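Looking after a small round table

A round table in a sitting room ends up holding everything: the post, the mugs, the flowers, somebody's keys. It takes a few minutes a day to keep it fit to use, and most of that is putting things back where they belong.

Start by clearing the top completely. Wipe from the middle outwards with a damp cloth, then dry with a second one. Glass needs a lint-free cloth or it will smear. On wood, follow the grain, and go easy on the water near the rim.
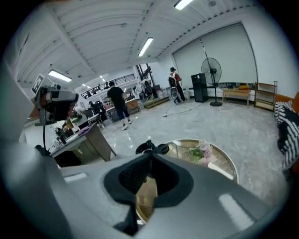
Cut flowers on a round table, with open shelves and a low bench by the wall.

Flowers left in their wrapping soon go limp. Trim 2 cm off the stems, take off any leaves that would sit under the water and change the water every other day. If you can't find a vase, a tall jug will do. Put a cork mat under it - I use one from Riedl that I bought in December, and it has had no trouble with drips.

Mugs are the next thing. A mug lying on its side will roll if it gets a knock, so stand it up or take it to the sink.

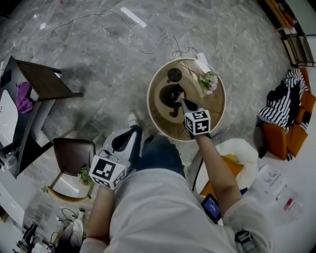 Coasters should live on the table itself, otherwise they don't get used. For a white ring on waxed wood, rub in a little plain wax along the grain, leave it for 14 minutes and buff it off. Try it on the underside first. Old rings may need doing twice.

Cables are best kept off the table and off the walkway. Run them along the skirting board and clip them every 79 cm or so that they lie flat. Throws on the arms of chairs want a shake outdoors once a week - stripes show crumbs less than plain cloth, but the crumbs are still there.

Larger rooms need the same treatment, only more of it. Bags and boxes go against one wall, and blinds should be dusted from the top down with the slats or fabric fully lowered.

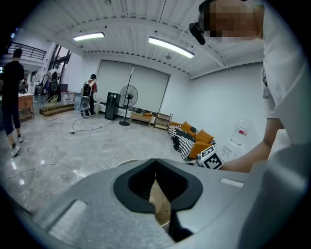

Malton, July 14, 2022

A reader in Postamthorpe asked how often to clean roller blinds. Twice a year is plenty, using the soft brush on the vacuum cleaner. Marks come off with a barely damp sponge. Let the fabric dry before you roll it up again.

Shirley Pickering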